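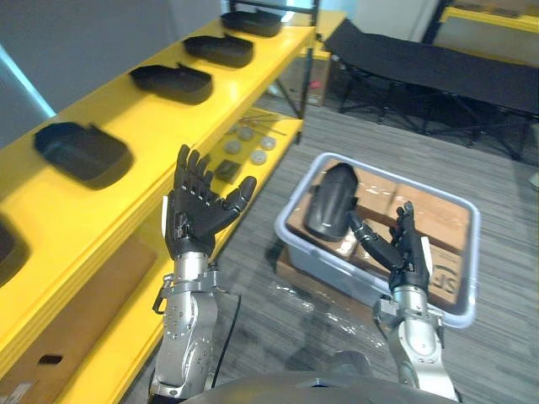
Black plastic trays on the top level of a yellow shelving unit, with gray discs on the level beneath.

By Larasati Mangundap

September 2021

Zahira Sopacua keeps her shelving standard on one sheet of paper. It has a column for the part, a column for the level it belongs on, and a column for the direction it faces. The third column took the longest to fill in.

"People agree quickly about where a thing goes," Sopacua said. "They don't agree about which way it points. With a tray that has a different shape at each end, you have to write it down."

Sopacua plans parts storage for Pendov, a small assembly shop in Brondport that handles 162 part numbers on open shelving. She started there in December, when most of the stock was still in closed bins stacked 16 high along one wall. The bins used floor space well, she said, but the labels had drifted away from the contents.

Her first change was to put shallow molded trays out in the open, in a single layer. They are not stacked or nested. The plastic is light, and the low walls flex if weight is left on them for a long time.

"You can nest them and save a lot of shelf," she said. "Then the bottom one comes out with the rim bowed, and it rocks when you set it down. We lost more in returns than we gained in space."

The shelves are yellow. Sopacua did not choose the color, but she has kept it for new units. Dark parts show up against it at a distance, and a gap in a row can be read from the aisle. The drawback is glare. A glossy board under overhead light throws reflections beside the parts, and the fixtures over two of the aisles had to be moved before the labels could be read.
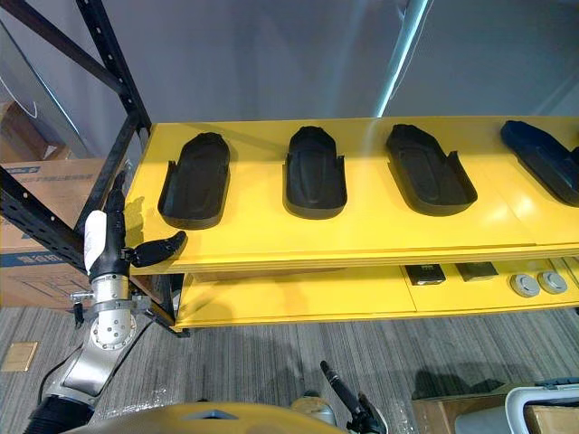
Spacing is set by hand width. Sopacua asks for enough room between neighboring trays that one can be lifted by its sides without touching the next. She tried printed outlines on the boards first and gave them up after the part mix changed.

"An outline is good for one part," she said. "The day you swap the part, it tells you something wrong, and you have to scrape it off."

Small items go on the lower level, in the shade of the board above. Discs are laid flat and may sit in a loose group, provided none is on top of another. Rods are more trouble – they roll, and they end up at the back where an arm has to reach in at an angle. Yasaman Nazari, who runs the second bay, wants a lip added to the rear edge. Sopacua would prefer a shallow channel but has not found one that fits the depth of the unit.

Cardboard is allowed on the bottom level only. It sheds dust, and it hides whatever is behind it.

The two women also differ over partly filled shelves. Nazari would close the gaps at the end of each shift. Sopacua leaves them open.

"If half a level is bare, I want to see that it is bare," she said. "Spread the parts out and it looks stocked."

Restocking the bay takes 45 minutes under the current sheet. Sopacua expects that figure to rise when the Jeltovgate order comes in, which adds 1,720 pieces in sizes the present boards were not laid out for. A second sheet is in draft. The column for direction is still blank.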